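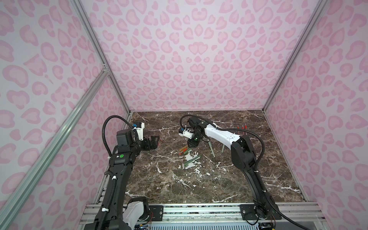

Brown marble top and pink leopard-print walls, item 2.

Home Meetings Minutes Papers Contact

Irkasthorpe Workshop Users' Group
Minutes of the July meeting, 4:30 p.m.

1. Minutes of the last meeting
Accepted with one change. The Brandero invoice was for 300, and the earlier figure was a typing error.

2. Bench surround
The group looked at the surround as it now stands, with the pale lavender-pink leopard print on the back, left and right walls and the dark brown marble slab as the work surface. Most members like the print. One asked for a plain color, and it was agreed to leave the walls alone until the fall and then take a vote.

The white veins in the marble were discussed at some length. Small pale parts can be hard to pick out against the wider streaks near the middle — members should use a tray for these. The top has a glossy finish and is to be wiped with a soft cloth only. No scouring pads.

The aluminum posts at the back corners stay as they are. A request to hang hooks from the diagonal bar on the left was turned down.

3. Supplies
Pretley has quoted for 27 yards of spare wall covering. This was thought to be too much. The secretary will ask for a price on a shorter length.
Thygesen can supply cable ties in bags of 300. Two bags to be ordered.

4. Money
Balance in the account is $3,169. No questions.

5. Any other business
The side door is sticking again — reported to the landlord.
Keys: 3 sets are still out and should come back before the next meeting.

Meeting closed at 5:40 p.m. Next meeting in September, same room.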